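Folding, again

2022-07-23

So the cloth folding results are in, and I've been bursting to write them up! If you missed the May post, the question Loukia Gavalas and I keep arguing over is whether it helps to record your demonstrations in lots of messy real bedrooms, or whether you're better off doing loads of them on one tidy bench.

We trained the same policy twice, with 258 demos each time. The first lot all came from the bench at Prulstead. The second lot was spread over people's own beds, with whatever bedding happened to be on them (flowery quilts very much included). Then we ran both on beds neither had met, 42 goes apiece, same square cloths, same starting positions.

The bench one was hopeless at finding a corner on anything patterned. It kept going for the print! The bedroom one did far better, though it still fumbles the second fold, and I think that's down to how we time the two hands. Loukia thinks it's the fingertips. We've got a bet on.

Plain dark cloth on a busy quilt is my favourite test, as the corners stand out nicely to me and I wanted to see if the policy would agree. 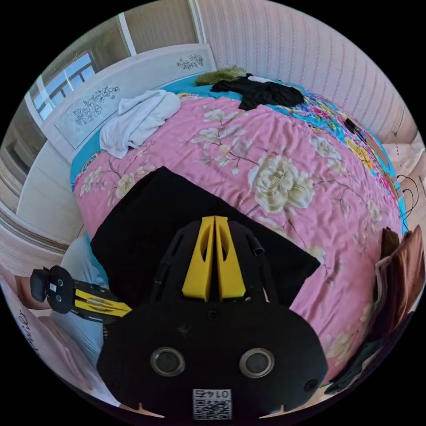
Black cloth, peony-ish quilt, yellow fingers closed.

Next up is getting to 555 demos and seeing whether the gap shrinks or grows. I'd also like to try towels, which Loukia says is asking for trouble.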